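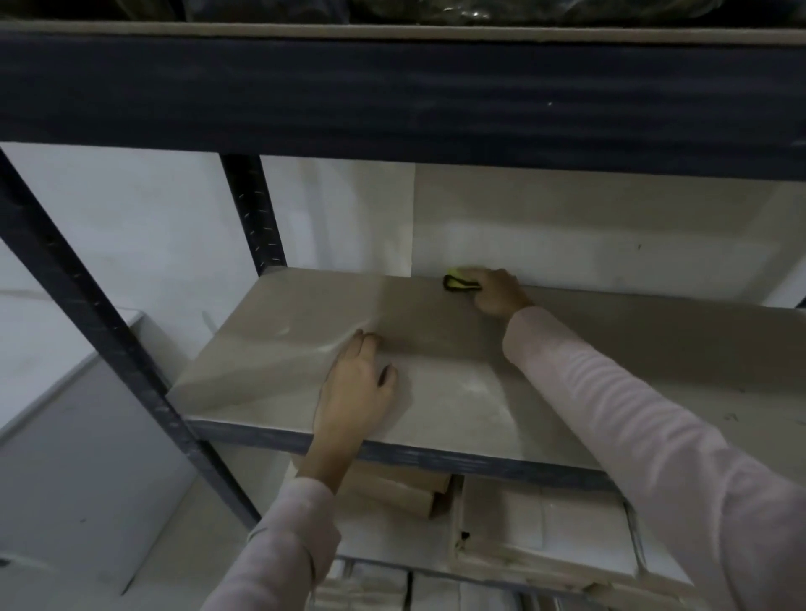

## April, shelving bay: what we buy first

Wiping down the boards by hand this morning got me properly excited about the order again! The sponge goes right to the back, where the board meets the wall, and that is the bit I want on the test list for any arm we look at. Flat open board is easy. The back edge, with an upright on one side and a beam overhead, is where reach gets used up.

Two quotes in so far:

- **Jarimport**: arm only, longer reach, 27 weeks' delivery (ouch). Gripper extra.
- **Drirkosden**: shorter reach, but gripper and controller included, and they'll lend us one for 2 weeks before we commit. Love this.

Savita Goel wants the loan first and the purchase order after. I agree, though I'd ask Jarimport to hold their price in the meantime.

Small stuff to budget for whichever we choose:

- soft sponge holder, £249 from Plaston. Steep for what it is, so I'd like a go at printing our own
- £300 for a floor plate and fixings
- spare sponges, the ordinary kitchen sort, out of petty cash
- a decent lamp. The bay is dim and I don't fancy tuning a camera in there as it is

Still to measure: clear height between board and upper beam, and depth from the front lip to the wall. Drirkosden need both before they'll confirm the loan unit fits. Also check whether it can work over the front beam without knocking it, or whether the mount has to go higher.

Chaturvedi budget code for all of it, please, including the lamp. Savita has the form.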